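How to Clear Out a Junk Drawer and Keep It Clear

Most kitchens have one drawer that takes whatever has no other home. It holds dead pens, takeout menus, spare keys and the odd thing that rolled off the counter. Sorting it takes one evening. Keeping it sorted takes a few minutes a month.

Before you start

You need a trash bag, a damp cloth, a roll of masking tape, a marker, and 3 containers. Shoe boxes, mixing bowls or small baskets all work. Don't buy drawer dividers yet. You won't know what sizes you need until you see what is staying.

Step 1: Empty the whole drawer

Take everything out and put it on a table. Pull the drawer off its runners if it comes off easily, tip the crumbs into the trash and wipe the inside. Let it dry before you put it back.

Step 2: Pick up one thing at a time

Handle each item once and decide on it before you touch the next. If you can't say what something is, set it aside and keep going. The unknown pile gets its own decision at the end.
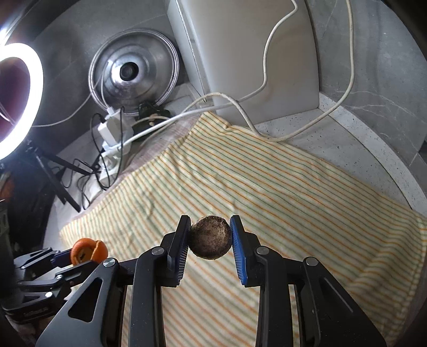 Chun-yin Cheung wrote in to say that the unknown pile should have a deadline. Put it in an envelope, write the month on the front, and throw it out if no one has asked for any of it by then. An envelope marked May went out with the trash at Chun-yin's house, and nothing in it has been missed.

That works well. The only things I would leave out of the envelope are keys and screws. Keys get tried in every lock in the house first — sheds and mailboxes too. Screws go with the tools.

Step 3: Sort by where it belongs

Use one container for things that stay in the drawer, one for things that live in another room, and one for things to give away. Test every pen and marker on scrap paper and throw out the ones that skip. Check batteries with a tester if you have one, and take the dead ones to a drop-off point. Ours is at the Hellamwood library, just inside the door.

Don't stop to deliver things to other rooms while you sort. Carry that container around the house once, when the table is clear.
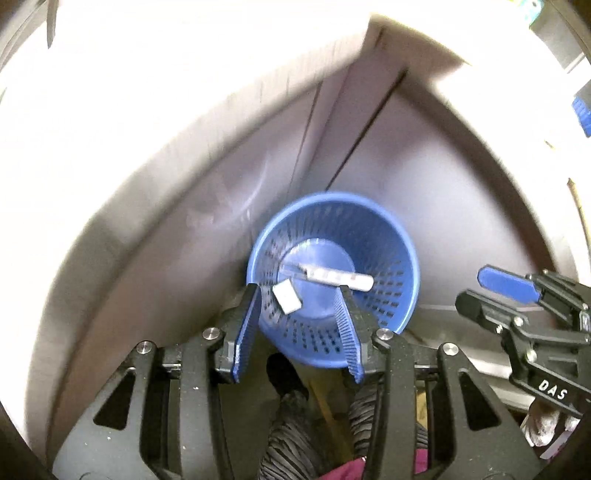
Step 4: Put back only what you use

Group the small items and give each group a spot. Cut-down cereal boxes make good trays and cost nothing. Label the trays with masking tape for the first few weeks — after that people remember. Keep scissors and tape at the front.

Step 5: Check it once a month

Open the drawer, take out anything that has drifted in, and put it where it goes. If the drawer no longer closes without a push, go back to Step 1.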